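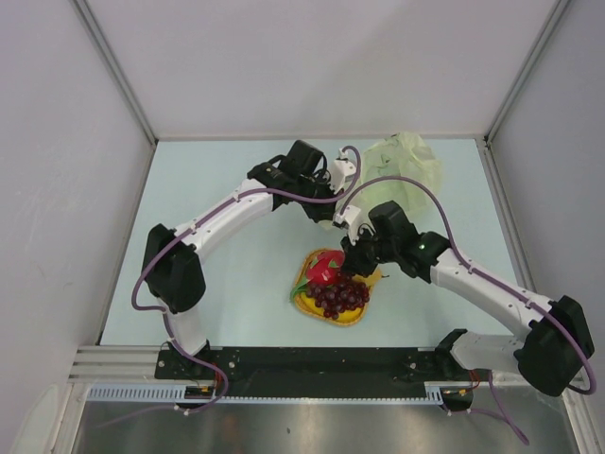
Figura 1. Célula de dois braços, com o prato de fruta entre as garras e o saco translúcido atrás.

Aula 6: O que muda para quem trabalha ao lado da célula

Começamos pelo caso da Fludby, que prepara cabazes de fruta para escritórios, porque é o meu preferido do semestre! A tarefa parece pequena (pegar numa peça, levá-la ao sítio certo, não a esmagar) e dá matéria para três aulas.

Reparem na figura: a garra da direita está mesmo por cima do morango, que é de imitação, e as uvas ocupam boa parte da metade de baixo do prato. Um morango e um cacho pedem pegas muito diferentes. Quem já embalou fruta à mão sabe isto sem pensar, e é esse saber que a equipa tem de pôr em palavras quando chega a automação.

Antes da célula
Na linha da Fludby trabalhavam 22 pessoas, todas a embalar, com rotação a cada três horas. As queixas mais comuns eram os pulsos e a monotonia.

Depois da célula
Ninguém saiu, mas os postos mudaram bastante. Seis pessoas passaram a operadoras de célula, com formação dada pela Estance. Preparam os pratos, decidem quando parar e registam as falhas de pega. No primeiro mês anotaram 1.205, e a leitura desse registo é uma delícia: há ali mais conhecimento sobre fruta do que em muitos manuais.

Pontos para discussão
- A quem pertence o saber descrito no registo? A Fludby paga um suplemento às operadoras; a Elolano, com uma linha parecida, não paga.
- O ritmo. Quem o marca, a pessoa ou a máquina? Na Fludby, qualquer operadora pode parar a célula sem pedir autorização.
- O isolamento. Várias operadoras dizem que conversam menos do que na linha antiga.

Para a próxima aula
Ler o capítulo 3 do relatório Gidey e trazer uma tarefa manual que conheçam bem, descrita em até 22 passos. Experimentem com dobrar uma camisa, é dificílimo!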